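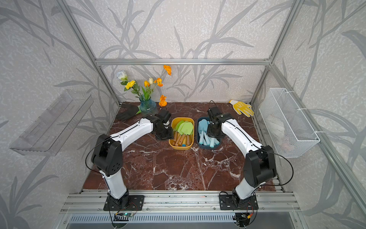
Home Stories Archive Submissions Contact

Notice Concerning the Bell at Gremurton

The Office of Public Hours wishes to inform all residents of Gremurton that the bell in the customs tower will no longer be rung at dusk. The change takes effect on 12th April. Residents who have arranged their evenings by the bell are asked to make other arrangements before that date.

The Office is aware that the bell has been the subject of much feeling. It was cast in Savovau and brought down the river in November, in a year when the river had not yet frozen, and it was hung before the tower had a roof. The founders had asked for a bell that could be heard at the salt works. They received one that could be heard in Mahasneh, 22 miles off, on the far side of the hills, where the people had not asked for a bell and did not pay for one.

For 52 years the town of Mahasneh has written to this Office each spring. The early letters were complaints. They stated that the bell woke infants, disturbed hens, and caused the evening meal to be served at an hour that did not suit the season. This Office replied to each letter in the usual form. In time the letters grew shorter. The most recent was a single line, asking whether the bell might be rung a little later in summer, when people were still in the fields. It was filed with the others.

The present decision was not made in answer to these letters. It was made on the report of the Inspector of Towers, who climbed to the bell chamber last autumn and found that there was no clapper. The fixing was rusted through. On the floor beneath it lay a layer of dust and the remains of several nests, none of them recent. The Inspector gave it as a professional opinion that the bell had not been struck in a generation.

The Office interviewed the ringer. The ringer stated that the rope had been pulled every evening, as the terms of the post required, and that the terms did not mention sound. Asked whether the bell could be heard from the foot of the tower, the ringer said yes, always, and seemed puzzled by the question.

A survey was then carried out. Of 1,000 residents asked, all but 60 said that they had heard the bell the evening before. Of the 60, most had been away at the Retine market, and they said that they had heard it there. The remainder were deaf, and described it as a pressure in the hands.

The Office has considered whether to fit a new clapper. The foundry at Savovau has advised that this can be done at modest cost, but cannot promise that the note would be the same. Several residents, on hearing this, asked that the tower be left alone. One resident brought a chair to the door of the tower and remained there for two nights — the chair may be collected from this Office during business hours.

It has therefore been decided that the rope shall be taken down and the post of ringer closed, with full pension. The bell itself will stay where it is. No work will be done in the chamber.

Mahasneh was informed by letter, as a courtesy. The reply arrived within the week. It thanked the Office for its attention to the matter over so many years and asked, if it was not too much trouble, what time dusk would be.

The Office has not yet answered. A clerk has been sent up the hill road to listen, with instructions to write down the hour.

Last updated: 12 days ago

More stories
The Ferry Tax
A Correction to the Map of Retine
Instructions for the Night Clerk
What the Salt Works Kept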